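Keeping a Small Apartment Floor Clean Without Losing Your Whole Evening

I moved into my place last December, and the first thing I learned is that floors get dirty way faster when you only have 433 square feet to walk around in. Every crumb goes everywhere! So I've had to get pretty good at this, and people keep asking me what I do, so fine, I'm writing it down.

Start dry. I can't say this enough. If you go in with a wet mop first you just make gray soup and push it into the corners. I use an old Sekham broom with the soft bristles (the stiff ones fling stuff), and I work from the walls toward the door. Takes me maybe five minutes if I've moved the chairs first, longer if I'm lazy and try to go around them.

For the mopping part I mix a capful of Jendeck floor soap into a bucket of warm water. One capful. I used to glug it in and then wonder why my socks stuck to everything for two days. If yours is already sticky, go over it with plain water and a splash of white vinegar, around 200 ml to a bucket, but please don't do that on stone or on waxed wood, it'll dull the finish. 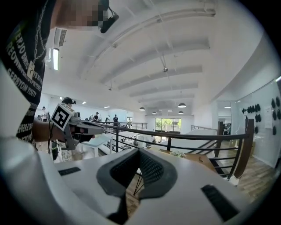 Cords are my other big headache. Anything lying on the floor collects fluff like you wouldn't believe, so I lift mine up with those little stick-on clips and run them along the back of the desk. Wipe the spot with rubbing alcohol first and let it dry, then press the clip on and leave it alone for 45 minutes before you hang anything from it. I skipped the waiting the first time and found the whole row on the floor the next morning.

Scuffs! A clean tennis ball gets most of them off, or a pencil eraser for the small ones. Black heel marks by my front door needed a dab of baking soda on a damp cloth, and I rubbed lightly and wiped it up right away.

Oh, and wash your mop head. Mine goes in with the old towels every other week, no fabric softener.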